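Finura herbal sleep blend: where we've got to
2018-03-29

Hello all, and sorry this one's a bit longer than the last. The dried lemon balm finally came in from Grirkanus and it smells gorgeous, much greener than the autumn lot. We've blended it with the chamomile and lime flower and filled 2,636 sachets so far, with 191 put aside because the seals were weak along one side (the supplier is swapping that roll of paper for us).

The tasting packs went out to 256 households. Most people like it, though plenty said it wants a longer steep than the five minutes on the label, so I'm changing that to eight. A few found the valerian too strong and I do agree with them!
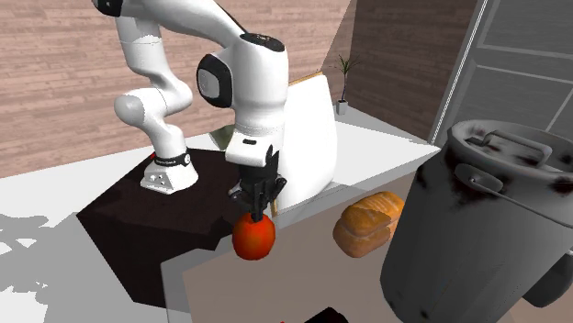 I've cut it by a third in the new recipe and put in a little more orange peel. The tincture is slower going. It's still steeping and I won't strain it before I'm happy with the colour.

Money: we've spent £1,598 of the grant, mostly on herbs and the lab check. Flaseo still owe us an invoice for the labels.

Next up is the second round of packs, then the leaflet, which must say clearly that it isn't for use in pregnancy. I'd like the tincture bottled by July if you're all happy with that.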